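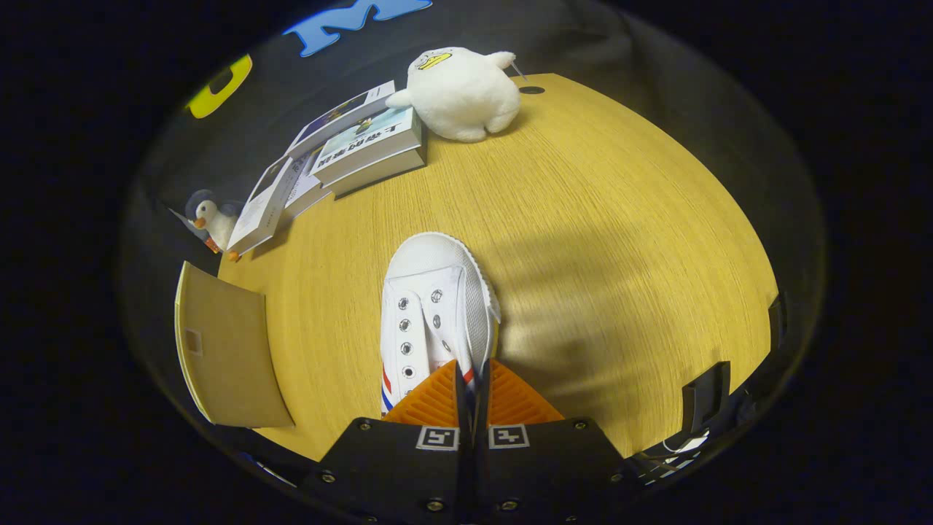 Shoe Repair by Mail – Common Questions

Do you take canvas shoes?
Yes. We clean and re-lace canvas, and we can reglue most soles. We don't dye canvas.

How long does a repair take?
Allow 8 working days from when we get the parcel. Resoling takes longer in September.

Should I leave the laces in?
Either way is fine.

Who do I contact about an order?
Write to Sunita Prajapati at the Claltley shop with your ticket number.

Can I drop shoes off?
Yes, any day but Sunday – the side door closes at 2.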